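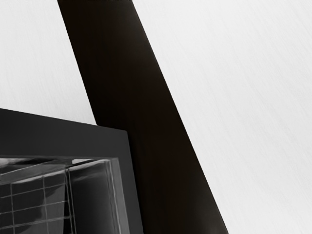

Close view in the Pluko counter scene, with a dark bar across the pale surface.

Kason Hand Controller with Pluko Scenes

Teach a simulated arm by moving it yourself

Kason is a desk-mounted hand controller for recording robot tasks. You hold the grip, move it through the task, and the arm in the simulator follows. Each run is saved as one demonstration that can be played back, trimmed, and exported for training. Pluko is the set of rendered scenes that comes with it. The controller and the scenes are sold together by Dobos, and one license covers one workstation.

The kit is meant for labs and small teams that need a steady supply of demonstrations and don't want to tie up a real arm to get them. It also works well as a first step before moving to hardware. An operator who has learned the grip in Pluko keeps the same motions, the same buttons, and the same recording screen when the controller is connected to a physical arm through the Taltavier bridge (sold separately).

What is in the box

Kason hand controller, right-handed or left-handed
Clamp base for desks and benches
Foot pedal for start, stop, and discard
USB cable and power supply
Pluko scene license
Printed setup sheet

How a demonstration is recorded

Choose a scene and a task from the list. The arm goes to its start pose and waits. Press the left side of the pedal to begin. From then on the arm follows your hand, and the trigger on the grip opens and closes the fingers. Press the left side again when the task is finished, or the right side to throw the run away and reset.

Hand motion can be passed through at full scale or reduced. Full scale is comfortable for carrying things across a table. Reduced scale is better near handles, door edges, and small knobs, where a full-size hand motion makes the arm overshoot. You can change the scale in the middle of a run by holding the thumb button, and the change is recorded along with everything else.

If the arm reaches a joint limit, the grip pushes back lightly and the border of the recording window turns amber. The run is not stopped. You decide whether to keep it.
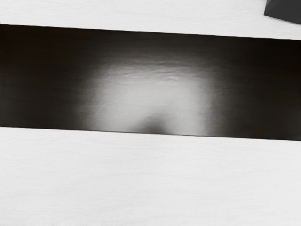
Close view of the dark band. The light patch fades toward both ends, with faint ripples near its top.

Reflections and close views

Shiny surfaces cause trouble for policies that learn from images. A bright patch on a dark surface can be read as an object, or can hide the edge of one. Pluko renders reflections from the lights in the scene, and they can be turned down or off for each material. We suggest leaving them on for at least part of every data set.

Any saved view can be recorded during a run, including close ones where very little of the table is in sight. Close views do not need to be usable on their own. They are stored with the same time stamps as the wide views, so you can decide at training time which ones to include. Views that you leave out of an export stay in the project and can be added back later.

Lighting can be held fixed or varied for each playback. Varying it at playback lets you get several versions of the images from one recorded motion without asking the operator to repeat the task.

The counter scene

The scene used most by our customers is a tabletop with a countertop toaster oven. It is a good place to begin training new operators. There is room to move the arm, the objects are familiar, and the oven door makes people slow down.

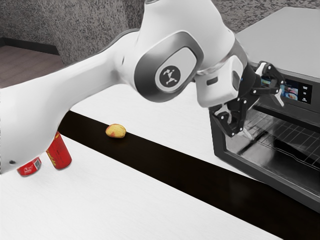
Counter scene: arm and black gripper at the toaster oven, potato on the black stripe, two red cans beside the lower link.

Start with free motion. Bring the gripper to the front of the oven, hold it still, and back away along the same line. Most operators find that the wrist needs more attention than the arm does. Once the approach is smooth, move on to picking up the potato and then to the door.

Object positions can be set by hand or drawn at random within an area that you mark on the table. Random placement is saved with the run, so a playback always begins with the same layout the operator saw. Loose objects can be left on the table during a task that doesn't use them. They give the arm something to keep clear of.

Recording and export

Every run stores joint positions, gripper opening, controller motion, object poses, and the views you have turned on. Nothing is smoothed at the time of recording. A smoothing filter is available in the export window and writes to a new file, leaving the original alone.

Runs can be tagged as good, partial, or failed. Failed runs are worth keeping if the failure is easy to name – a missed grasp, a dropped object, a door that wasn't fully closed. The tags are plain text and you can add your own.

A project holds up to 300 runs before it asks to be split. Larger collections are handled as linked projects and export as one set.

Specifications

Controller update rate: 200 Hz
Saved motion scales: 3
Views recorded at once, maximum: 20
Connection: USB, wired only
Mounting: desk clamp or bolt-down plate
Gripper control: analog trigger
Handedness: set at time of order

Setup

Clamp the base so that your elbow can rest at your side with the grip at its center position. A base mounted too high is the most common reason for tired shoulders and shaky recordings. Plug in the power supply before the USB cable. When the light on the base is steady green, open the recording screen and follow the centering steps. Centering has to be repeated whenever the base is moved.

Left-handed grips can't be converted to right-handed ones, or the other way around. Spare grips of either kind are available and fit the same base.

From a customer

"We had new people recording usable runs on their first afternoon. The door task took longer. I would tell anyone starting out to use the reduced scale earlier than they think they need it." – Dzintra Strazds, operator training

Support

Setup questions go to Ward Kramer. For custom scenes or changes to an existing one, write to Rozália Szilágyi and include a list of the objects you need and the arm you plan to use. Repairs are done at our own bench, and a loan controller can be sent while yours is in for service. The support line is closed on Sunday.

Related items

Taltavier bridge for physical arms
Spare grip, left or right
Bolt-down plate
Replacement foot pedal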